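Forums | New Posts | Search | Members | Help

Home > House and Yard > Basements and Storage

Print this page | E-mail this thread

White melamine or painted plywood for a basement pantry?
Posted 14/03/2023 by Cyrill Stöckli

We moved the freezer out of the basement alcove and I want to turn the space into a pantry. Jars, flour, rice, canned tomatoes, the big pots we use at Christmas. The alcove has block walls on three sides, painted once a long time ago. I want to line it so it can be wiped down, then put in shelves.

The two quotes I have are for white melamine panels on a metal frame (Hauser, $1,062 delivered, I put it together) or plywood that I cut and paint myself, which is a good deal cheaper but takes up my weekends. The humidity down there sits at 70 percent in summer if I don't run the dehumidifier. In winter it's fine.

Has anyone had either one in a basement for a few years? I mostly want to know about the bottom edge and about mold behind the panels.

---

pinelodge
Painted plywood, no question. Melamine is particleboard with a skin on it. Once water gets in at a cut edge it swells and it doesn't go back. I tore out a melamine closet that was 10 years old and the bottom of every upright looked like wet bread. Plywood you can sand and paint again.

---

marthab_ohio
I have melamine in my basement and it's been fine. The difference is that mine doesn't touch the floor. It sits on plastic feet and there's a toe kick clipped on the front. If pinelodge's closet was standing on concrete, then yes, that will happen with anything.

---

pinelodge
It was standing on vinyl, over concrete. But the water came from a washing machine hose, so feet wouldn't have saved all of it.

---

Drindberg
Before you pick a material, tape a square of plastic to the block wall and leave it for a couple of days. If you get drops on the wall side of the plastic, water is coming through the wall and you have to deal with that first. If the drops are on the room side, it's just humid air and the dehumidifier will take care of it. I wouldn't line anything until I knew which one I had.

Also, 70 percent is too high for flour no matter what the shelves are made of.

---

Cyrill Stöckli
Thanks. I taped up two squares last night, one low on the outside wall and one on the side that backs onto the stairs. Will report back.

Flour would be in sealed buckets. I should have said that.

---

gus_t
Whatever you use, leave an air gap behind it. I put furring strips on the block, then the panels, and left the top and bottom open so air can move. My brother-in-law glued his panels flat to the wall and had black spots behind them by the second spring. Same kind of house, same street.

---

marthab_ohio
Agree with gus_t on the gap. I'd also say don't fix the back panel permanently. Mine lifts off so I can look behind it. I check it in March and again when we close up the windows in the fall.

---

quarterinch
I'll disagree with most of this. Why line it at all? Block walls are meant to breathe. Scrape the old paint, put on a masonry paint, stand a wire shelf in front and you're finished in a weekend. You can see the wall at all times and you can mop under the shelf. Every lined basement room I've taken apart had something behind it I didn't want to see.

---

Cyrill Stöckli
I thought about that. The block sheds grit, even the painted part, and it gets all over the jars. My wife is tired of wiping lids before she opens them. I did use wire shelves for a year and small jars tip over on them.

---

quarterinch
The grit is old paint letting go. It'll keep letting go behind your panels too, you just won't see it. And you can lay a sheet of hardboard on a wire shelf for the small jars.

---

Droto
Has anybody mentioned cleaning? I had painted plywood in a pantry and it picked up every ring from every jar. Semi-gloss, two coats, left to cure for weeks. Syrup and tomato still stained it. The smooth white panels wipe clean with dish soap and a rag.

They do show dust, and where you slide heavy pots in and out you get gray marks. Those come off with baking soda on a damp sponge. 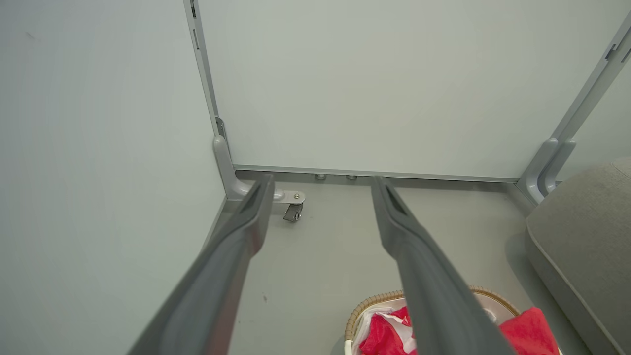 I'd go with a pale gray over bright white if they offer it at the same price. Bright white makes a basement look yellow under warm bulbs, and you notice every crumb. Get a cooler bulb as well. I changed mine from a warm one and could finally read the dates on the cans at the back.

---

pinelodge
What primer did you use on the plywood? If you went straight on with latex it will stain. A shellac primer and an enamel on top is a different thing altogether.

---

Droto
Latex primer, so maybe you have a point. I'm still not painting shelves again.

---

Drindberg
Any news on the plastic squares?

---

Cyrill Stöckli
Took them down this morning. The one by the stairs was dry on both sides. The low one on the outside wall had a little damp on the room side and was dry against the block. So it's the air, if I understood you right.

I'm leaning toward the Hauser panels on feet, with furring strips and the back left loose. I'll do the shelves themselves in plywood so I can make them thicker for the pots. Shellac primer.

---

Drindberg
That's how I'd read it too. Do the test again in July, though. March ground is one thing and a week of summer thunderstorms is another.

---

quarterinch
Still think you're spending a thousand dollars to hide a wall. But if you do it, seal the cut edges. All of them, including the holes for the shelf pins.

---

gus_t
Iron-on edge tape for the long edges and clear silicone for the holes. Let the silicone skin over before you push the pins in or you'll never get them out again.

---

Cyrill Stöckli
OK, ordering silicone with the panels. Does the toe kick need vents cut in it, or is the gap under it enough?

---

marthab_ohio
Mine has a gap the thickness of a pencil and no vents. I pull it off twice a year and vacuum.

Print this page | E-mail this thread

Previous thread | Next thread | Back to Basements and Storage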